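From: Hanne Saarinen
To: Evaluation list, shared equipment
Date: 11 May 2020
Subject: Re: Rultow two-arm kit, trial period and fingertip pads

Dear colleagues,

Joni Ruotsalainen wrote:

> Before we renew, could Durkier confirm what the service plan covers?
> The quote lists 42 replacement fingertip pads and 10 hours of remote
> support. It does not say whether the finger linkages are included.
> We would also like to know if the wrist view is clear enough for
> handover tasks between two grippers.

Durkier has replied on both points. The plan covers the pads, the linkages and the pivot bolts. It does not cover the wrist housing, which must be ordered as a separate part with a lead time of 63 days. Venla Kauppinen has asked for this to be stated in the contract and expects a revised draft.

On the second point, the wrist view keeps both fingers of the near gripper in sight, and the other gripper can be seen when it comes in with an object. The green backdrop takes up much of the remaining view on one side.

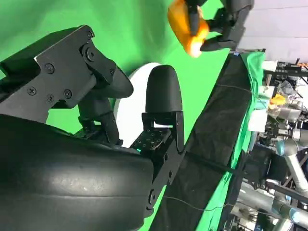 *Wrist view, two-gripper setup. The far gripper is holding the orange object.*

Objects held by the far gripper may look slightly blurred, as the orange one does in this view. Jomar Galang has requested the focus settings from Durkier and will circulate them to the list.

The trial license allows 210 sessions, counted from the date of installation in March. Groups that wish to reserve sessions should write to Veikko Rautiainen and state the objects they intend to use. Comments on the draft contract should be sent to me directly.

Sincerely,
Hanne Saarinen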